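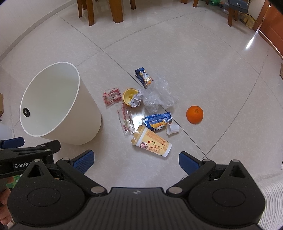

4. Recording a floor pickup session

By now you've got both grippers charged and paired, so let's collect something. I'm using the trash task from the Fadlow set because it's the one I always start people on – it's forgiving, it's quick to reset, and you learn a lot about your own bad habits.

1. Put the bin down first, on one side of your working area, and leave it there for the whole session. I like it close enough that I can reach the opening without shuffling my knees.

2. Drop your trash in a loose pile. Mix it up! Cartons, a cup or two, a snack wrapper, a ball of paper, something clear and crinkly. Let things touch and overlap a little.

3. Hold both grippers open over the floor and start the recording in Brilell. Stay still until you hear the second beep.

4. Pick up one piece, carry it over the bin, and open the fingers all the way before you pull back. Then go for the next piece. Either hand is fine, and you don't have to take turns.

5. When the floor is clear, bring both grippers back to the open position and stop the recording.

Note: Clear plastic is the hard one. In our November round, the Bamora policy was trained on 1533 episodes, and thin see-through wrappers were still where it missed most. If you fumble a wrapper, keep recording and try again. I kept 116 of those messy retries in the training set, and the policy got noticeably better at going back for a second grab.

Note: Fruit rolls. Chase it at a normal speed and don't trap it with your foot (yes, I did this, and yes, I had to throw the episode out).

Caution: Empty every cup and carton before you start. Sticky finger pads lose their grip in a hurry, and juice in the pivots means taking the whole linkage apart.

Caution: Keep your fingers away from the linkage arms while you're squeezing the handle.

6. Shuffle the pile and go again. After every 3 episodes, run the Benítez check from section 2 to make sure the tracking hasn't drifted. If it fails, mark those episodes as suspect and recalibrate before you record any more.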